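Rules for two-handed teleop recording: what do you enforce?

Posted by fitriani_ngui, Saturday, 9:14 am

Good morning all. My name is Fitriani Ngui and I am writing the operator rules for our recording room at Lullstead. Until now we had only habits. Each operator had his own, and when we reviewed the last batch I rejected 74 episodes out of 178. Most of them were not failures of the task. The plate ended where it should end, but the way to get there was different each time, and some of it I would call bad practice.

My draft is below. Please criticize it, also the English.

1. Both hands must be in view of the head camera before recording starts.
2. Only the task objects on the table. No tape, no pens, no cups.
3. The hand which is not carrying stays open and does not touch anything, unless the task sheet says so.
4. No carrying above the height of the wrist.
5. If an object drops, stop, mark the episode, reset. Do not pick up and continue.
6. Wait 2 seconds with hands still at the end.

Rule 3 is the one my operators do not like. They want to steady the plate with the left hand while the right hand comes. I say the plate is heavy enough to stay.
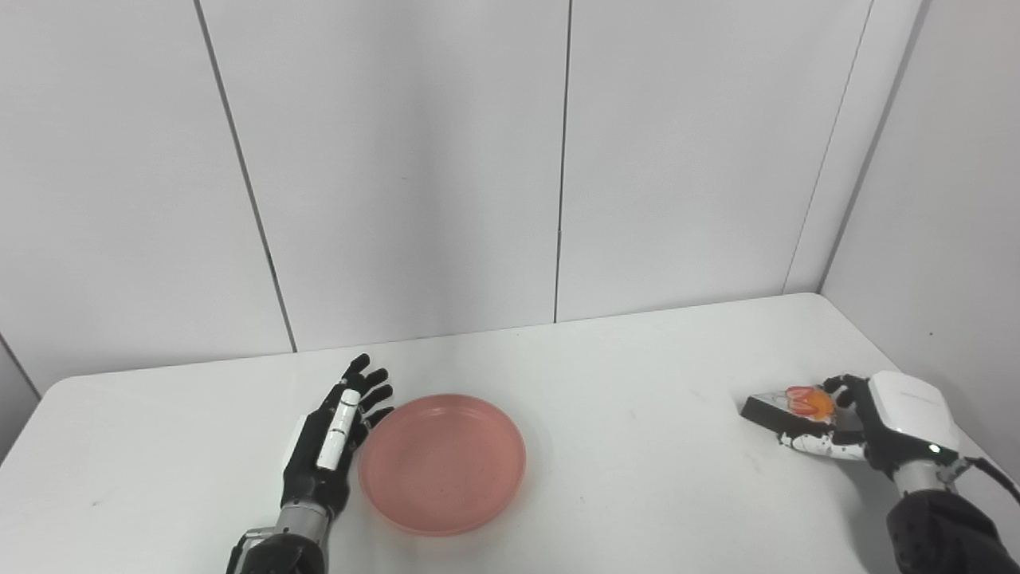 Transfer to the plate, right hand carrying, left hand open by the rim.

For rule 3 I am also not sure how near is too near. In our room the left hand likes to wait close to the rim, and I accept it as long as the fingers are open. But should I write a distance? An operator cannot measure while he is working.

Reply from kabbaj_dan, 9:52 am

Don't write a distance. You will spend your life arguing about it. Write "open and clear of the object" and keep a few good and bad stills on the wall next to the station.

I disagree with rule 5 though. Recovery is useful data. If everything you keep is a perfect run, the policy has never seen what to do after a slip. We keep drops if the object stays on the table and the operator recovers within one try.

Reply from fitriani_ngui, 10:20 am

Thank you. The stills on the wall I will do. About drops, I understand the argument, but our customer asked for clean episodes and I must deliver clean episodes. Maybe I can save the drops in a second folder with its own tag, and not delete them.

Reply from oldgantry, 10:41 am

Second folder, yes. Deleting is the real sin.

Your rule 4 worries me more. The wrist of which hand? And measured how, when the forearm comes in at an angle? I would tie it to the table. We put one line in the task sheet: lowest part of the load clears the tallest object by a hand's width. People understand it at once.

You are also missing anything about people. Who holds the stop button? With us the operator never resets the table alone. A second person has the stop, and the hands are disabled before anyone reaches in. It should be rule 1, before the camera.

Reply from fitriani_ngui, 11:05 am

You are right and I am a little ashamed. It is in our safety sheet, but it is not in this one, and the operators read only this one. I will move it to the top.

Reply from mirthe_b, 11:37 am

I operate, I don't write rules, so here is the other side. Rule 3 is hard on us. When one hand does nothing for a whole shift, your arm gets tired from keeping it there. Let the idle hand rest on the table. Resting is not touching the object. And if you force us to hover, you get a shaking hand in every episode.

Reply from kabbaj_dan, 11:50 am

Resting is fine until the fingers catch on something. We broke a fingertip on a Bromer stand that way.

Reply from mirthe_b, 11:58 am

So remove the stand. Her rule 2 already does that.

Reply from fitriani_ngui, 1:30 pm

I asked my operators at lunch and they say the same as mirthe_b. New text for rule 3: "The free hand stays open. It may rest on the table. It does not touch the task objects unless the task sheet says so." I will try it for the next 100 episodes and compare how many I reject. If somebody has a rule for cable slack at the wrist, please post it, I have nothing on this yet.

Comments (3)

tomfool: We copied the two second wait at Fallach. Makes trimming much easier.

r_anders: Still think rule 5 is wrong, even with a folder.

oldgantry: For cable slack, move both wrists to their limits before the first episode and look. No number needed.

Contact the moderators | Copyright the forum and its posters | Back to top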